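Meramen Workplace Services
Quarterly Inspection Checklist: Assisted Handling Benches
Site: Himora, second floor
Date: June 11, 2022
Status: Open, 2 items outstanding

Section 1. Workstation

1.1 Emergency stop reachable from operator seat: PASS
1.2 Work area marked and fixed to bench: PASS WITH COMMENT
1.3 Operator screen readable from normal position: PASS
1.4 Walkway behind operator at least 900 mm: PASS
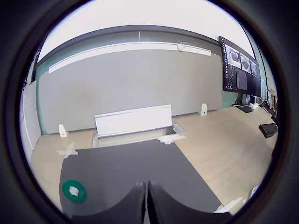
The operator's job at this bench changed when sorting moved to the arm. Staff who used to place parts by hand now set out the work, watch the cycle and step in on a fault. The monitor stands at the right side of the desk, with the mat to its left, so the operator has to look from one to the other for most of a shift. Neck and eye strain should be added to the bench risk assessment, which still lists only lifting and repeated hand motion.

Comment on 1.2: Mat corners are held with tape. Acceptable for a trial bench. Replace with a fixed mat before the bench is released for regular shifts.

Section 2. Tasks and staffing

2.1 Written procedure matches current task: FAIL
2.2 Operators trained on stop and restart: PASS
2.3 Rotation between bench and manual work: PASS WITH COMMENT
2.4 Fault log kept at bench: PASS

Comment on 2.1: Procedure is the Anozie manual packing sheet, revision 3. It describes hand placement and has no step for clearing a dropped part. Two operators gave different accounts of when the arm may be restarted. Reissue before next inspection.

Comment on 2.3: Rotation is set at 2 hours. The schedule allows this, but cover is thin over lunch and the change is sometimes missed. Supervisor to record missed changes.
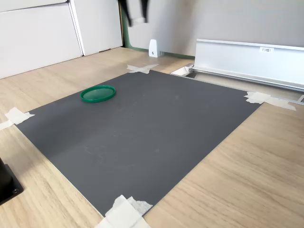
Who may clear a part that the arm has dropped?
Only the trained operator on shift, with the arm stopped and the stop confirmed on screen. Other staff are to call the operator and keep their hands off the bench.

Section 3. Records and follow-up

3.1 Training records current: PASS
3.2 Job descriptions updated for monitoring duties: FAIL
3.3 Staff told what cycle data is kept: PASS

Comment on 3.2: Job descriptions predate the Unuvine rollout. Monitoring and fault clearing are not listed, so they are not counted in pay grade reviews. Passed to personnel.

Outstanding: 2.1, 3.2
Next inspection: September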